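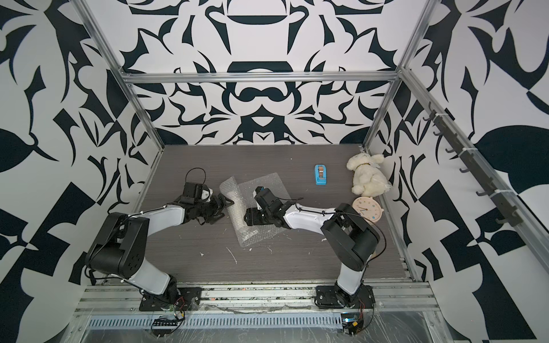
Re: [packing] Bubble wrap, how much and which way round

Print this message | E-mail this message
September, posted by Ainhoa Moya
Message 527 in list

Kenta Furukawa wrote:

> I have a mantel clock to send to my sister, dated 1907 on the movement, and
> a box of odds and ends to go with it. I bought one big roll of bubble wrap
> from Stistari and now I don't know how to use it. Do the bubbles go in or
> out? Do you cut it first or wrap straight off the roll? Last time I wrapped
> off the roll and it kept unrolling onto the floor and dragging things with
> it. I also want to put a stuffed toy in the same carton for my niece. Does
> that need wrapping or can it be used as padding?
>
> The clock is 3 pounds without the pendulum.
>
> Kenta

Kenta,

I pack for the Avova shop during the fall and I do a lot of clocks and small china. I'll take your questions in the order you asked them, and then say something about the pendulum, which you mentioned only in passing.

1. Bubbles in or out. I put them in, against the object. Ľubica Tichý on this list puts them out for anything with a polished surface, and she wraps it in tissue first. Either works if there is enough of it. For your clock I would do tissue, then bubbles in, then a second layer the same way. The glass on the front gets its own square of cardboard, taped to the wrap and never to the clock.

2. Cutting first. Yes, cut first. For a mantel clock I cut lengths of 35 inches and roll each one up again so it stays out of the way until I want it. Lay the roll lengthwise on the table, running away from you, with bare tabletop on both sides of it. You can get a hand to either side that way. If it lies crosswise it ends up under your elbows.
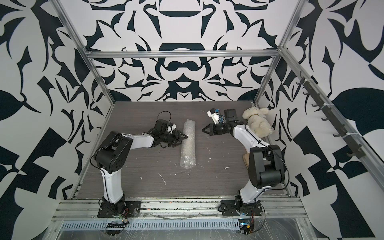 3. The stuffed toy. It does not need bubble wrap. A plain plastic bag is enough to keep it clean. You can use it as padding on top of small light things, but I would not put it beside the clock and count on it. Plush squashes down in a warm truck and then you have a gap. Pack the clock so it would be fine alone in the carton, and then fit the toy in wherever there is space left.

4. The pendulum. Take it off, which it sounds like you have done, and wrap it flat in its own piece. Put it along the side of the carton and write PENDULUM on the outside of the wrap. Žydrūnas Žukauskas had one thrown out with the packing at the other end because there was no label on it. The same goes for the key.

5. The carton. Double wall. The one I like is the Serrano medium but any double wall will do. Leave two inches on every side of the wrapped clock and fill that with crumpled paper. Close the flaps and shake it a little. If you hear or feel it move, open it up and add more paper.

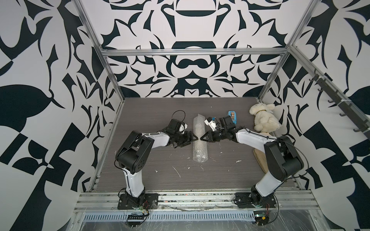 Tape is where most people lose time. You start with the wrap held closed in one hand and then have to go looking for the end of the tape with the other. I want a dispenser with a weight to it and I want it within reach before I pick anything up, the way the blue one with the tan tape is lying there. Foam should be out beforehand too. A block like the beige one propped against the right wall can be sliced up with a bread knife for corner pieces. Three strips of tape are plenty on a wrapped clock: one along the seam and one at each end. Fold over the last half inch of each strip so your sister can peel it without scissors.

The Stistari wrap is fine, by the way. It crinkles more than the Ukirik I used before, but I haven't had trouble with the bubbles going flat. If yours is the wide kind, cut your lengths and then cut one of those down the middle for the small things in the box.

Žydrūnas Kļaviņa asked last month about sending barometers and did not get an answer. If anyone has done it, please reply under his subject line and leave this one for clocks.

Kenta, write back with the height of the case and whether the feet come off. Feet change how I would do the bottom of the carton.

Ainhoa

Contact the list owner | Copyright remains with the authors of the messages | Back to top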